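Seller wants me to pay return shipping on a wrong part, is that normal?
Posted by Rebecca Lombardi, 20/06/2023

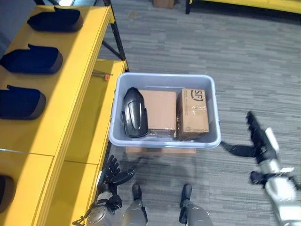
I ordered a replacement cover from a shop on Bustis and they sent the one for the older model. The listing had the right model number in it, and so does my order confirmation. I wrote to them the same day. They said they will take it back but I have to cover the postage, and they also want to keep a 30 percent restocking fee. The part was $149, so that is a big chunk of it.

I tried opening a case through the link in my order email but it goes to a 404 page. The seller answers messages, just slowly. I paid by credit card. Do I have to accept this, and should I send the part back now or wait?

Tullio Sala
Don't send anything yet. A restocking fee is for when you change your mind. If they shipped something other than what was listed, that's their mistake and you should get all of your money back, plus a prepaid label.

The email link has been broken for a while. Log in on the website, go to Orders, open the order, and pick "Item not as described" from the menu at the bottom. Attach a screenshot of the listing and a photo of the part number on what you received. Do the screenshot first, sellers sometimes edit the listing afterward. Keep all your messages inside the site too. If they ask you to move to email, say no.

If the case goes nowhere, call your card company and ask for a dispute. They will want to see that you tried the seller first. Ask them what the deadline is.

Hugo Besnard
same thing happened to me last July with a different shop. I just paid the postage, wasn't worth the fight. took 2 weeks to get the refund

Eimear Ní Mhurchú
Agree with Tullio. One thing to add: when you do get a label, have the post office scan the package at the counter and give you a receipt. I dropped mine in a collection box, the tracking never updated, and the seller claimed it hadn't arrived. Also keep the original packaging until the refund shows up on your card statement.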